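옷 브랜드는 어떻게 태어날까?

안녕, 친구들! 나는 어린이 잡지에 옷 이야기를 쓰는 기자야. 얼마 전에 열 살 독자 한 명이 편지를 보내 줬어. "가수나 배우도 옷 브랜드를 만들던데, 그 사람들이 진짜로 바느질을 해요?" 이야, 정말 좋은 질문이지 뭐야! 나도 어릴 때 똑같은 게 궁금했거든. 그래서 오늘은 패션 브랜드가 어떻게 생기는지 차근차근 풀어 볼게.

먼저 '브랜드'라는 말부터 알아보자. 브랜드는 쉽게 말하면 물건에 붙은 이름이야. 그런데 이름만 있는 건 아니고, 그 이름을 들었을 때 머릿속에 떠오르는 느낌까지 다 들어가. 어떤 이름을 들으면 편한 운동복이 생각나고, 어떤 이름을 들으면 반짝반짝한 파티 드레스가 생각나잖아? 그 느낌을 만드는 데 시간이 아주 오래 걸려.

내가 만나 본 디자이너 중에 아나헤라 와카라는 분이 있어. '스테모'라는 작은 브랜드를 혼자 시작했는데, 처음에는 부엌 식탁에서 그림을 그렸대. 첫해에 그린 그림이 785장이었다나! 그중에 진짜 옷이 된 건 10장뿐이었고. 나머지는 어떻게 했냐고 물었더니 상자에 넣어 두고 가끔 꺼내 본다고 하더라. (나도 구경했는데 소매가 네 개 달린 코트가 제일 마음에 들었어.)

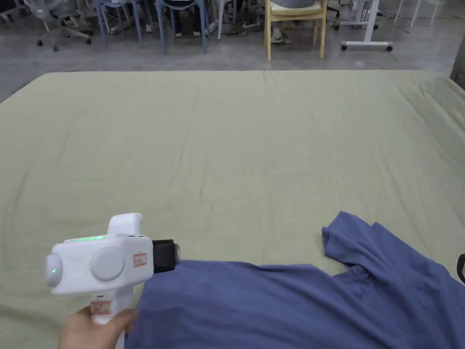 읽는 시간: 3분

자, 그림이 있으면 다음은 '패턴'이야. 패턴은 옷의 설계도라고 생각하면 돼. 앞판, 뒤판, 소매, 깃을 종이에 하나하나 그려서 오리는 거지. 이걸 전문으로 하는 사람을 패턴사라고 불러. 종이 위에서 조금만 틀려도 팔이 안 들어가는 옷이 나올 수 있어서, 다들 자를 들고 숨을 참는다니까!

그다음엔 싼 천으로 연습용 옷을 만들어 봐. 이런 걸 '가봉'이라고 해. 사람이 직접 입고 팔도 들어 보고 의자에도 앉아 보면서 불편한 데를 찾아. 고치고, 또 입어 보고, 또 고치고. 마음에 들면 그제야 진짜 천을 자르는 거야.

그럼 큰 회사는 뭘 하냐고? 옷을 400벌쯤 만드는 건 작은 작업실에서도 어떻게든 할 수 있어. 그런데 3,000벌을 만들어서 여러 나라 가게에 보내려면 공장도 있어야 하고, 창고도 있어야 하고, 돈도 아주 많이 들어. 그래서 큰 패션 회사가 디자이너에게 "우리랑 같이 하자!" 하고 손을 내밀기도 해. 이렇게 한 회사가 여러 브랜드를 함께 가지고 있으면 '패션 그룹'이라고 불러. 커다란 우산 하나를 여럿이 같이 쓰는 모습을 떠올리면 쉬워.

다시 편지의 질문으로 돌아가 볼까? 유명한 가수가 브랜드를 만들 때 바느질까지 직접 하는 경우는 드물어. 대신 어떤 색을 쓸지, 누가 입으면 좋을지, 어떤 느낌을 주고 싶은지를 정해. 이렇게 전체 방향을 정하는 사람을 '크리에이티브 디렉터'라고 해. 말이 좀 어렵지? 합창단 지휘자랑 비슷해. 노래는 단원들이 부르지만 빠르게 부를지 느리게 부를지는 지휘자가 알려 주잖아.

너도 브랜드를 하나 만들어 볼래? 종이 한 장이면 돼. 맨 위에 이름을 쓰고, 누가 입을 옷인지 정하고, 좋아하는 색을 세 가지만 골라 봐. 강아지 옷도 되고 할머니를 위한 잠옷도 돼. 다 그렸으면 나한테도 꼭 보내 줘! 8월호에는 단추와 지퍼 이야기를 들고 올게.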